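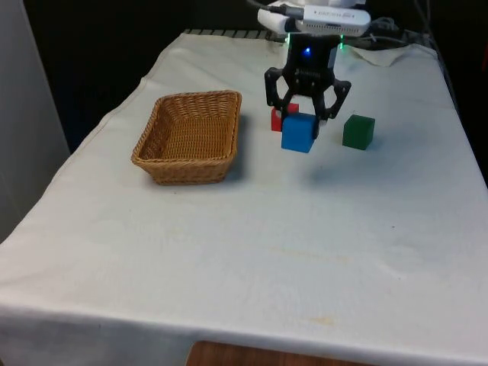

4.2 Clearing task

The second task asks the arm to move three coloured cubes from the table into a wicker basket, one at a time, in an order given by a typed instruction such as "green, then red, then blue". Figure 3 shows a starting layout. The cubes are placed close together on purpose. With wide spacing, almost any grasp aimed at the centre of a cube will work, and the choice of order makes little difference. When the blue cube stands in front of the red one, the gripper has to come in over or beside it, and the outer edge of a finger can push the nearer cube out of place before the fingers close.

Figure 3. Start of a clearing trial. The basket is empty, the gripper is above the blue cube, and the red cube is partly hidden behind the blue cube and the left finger. The green cube stands apart to the right.

We compared two policies. The first, which we call Puno, predicts a short run of arm positions from the current camera view and the instruction, and carries out the whole run before looking again. The second, Flenik, uses the same network and the same training data but checks the view after every step and can drop the rest of the run if a cube has moved. The test for movement is a simple threshold on the difference between the expected and observed cube positions. Both policies were trained on 100 demonstrations recorded by Gezer and Moroz, who guided the arm by hand control from a seat behind the table. No demonstration contained a failed grasp. This was a choice we made early and would not make again, for reasons given in Section 5.

The white cloth was left in place for all trials. It wrinkles and shifts a little when a finger brushes it, and it carries stains from earlier work. We did not iron or replace it between trials. An earlier set of trials on a bare board gave better results for both policies, but the difference between them was small, and we felt the cloth was a fairer test of how they would cope outside a tidy laboratory. Lighting came from one side and cast soft shadows from the basket and the cubes. The fixed camera was the only view given to the policies.

Each policy was run on 13 layouts, with the same layouts used for both. Aasen drew up the layouts before training began and did not take part in the runs. After each trial the cubes were put back using a printed overlay on the monitor, so that the next policy started from as near the same positions as we could manage. A trial counted as a success only if all three cubes ended up in the basket in the order asked for. A cube that landed on the rim and fell outside was a failure, even if the arm later picked it up.

Puno succeeded in two of the 13 layouts and Flenik in eight. The gap is large, but most of it comes from one kind of error. In the trials where Puno failed, the first cube was usually picked up without trouble, and the finger on the far side nudged a neighbour as it lifted away. Puno then went to where the second cube had been and closed on nothing, or caught it by a corner and lost it on the way to the basket. Flenik made the same first nudge about as often. It simply looked again before the next reach.

The five layouts on which Flenik failed are less easy to sum up. In some of them the target was hidden behind a gripper finger at the moment the check was made, and the policy took the missing cube as a sign that it had moved. The arm then backed off, saw the cube again, came in, lost sight of it and backed off once more until the time limit ran out. Nordin suggested holding the last known position for a short time whenever the gripper covers a target. We tried this on the same layouts afterwards and the back-and-forth motion stopped, but as the change was made with those layouts in mind we do not report a score for it.

The order of the cubes mattered more than we had expected. Instructions that began with the cube at the back were harder for both policies than those that began at the front. We had no instructions in the training set that began with a hidden cube, so this may be a fault in the data and say little about the method itself. Colour did not seem to play a part - the dark green cube was found as reliably as the red and blue ones, although its shaded side is close in brightness to the background behind the table.

Trials took roughly twice as long under Flenik, mostly due to the pause for each check. Willems has since moved the check to a separate process, and the pause is now short enough that an onlooker would not notice it. The times given in Table 2 are from the older version.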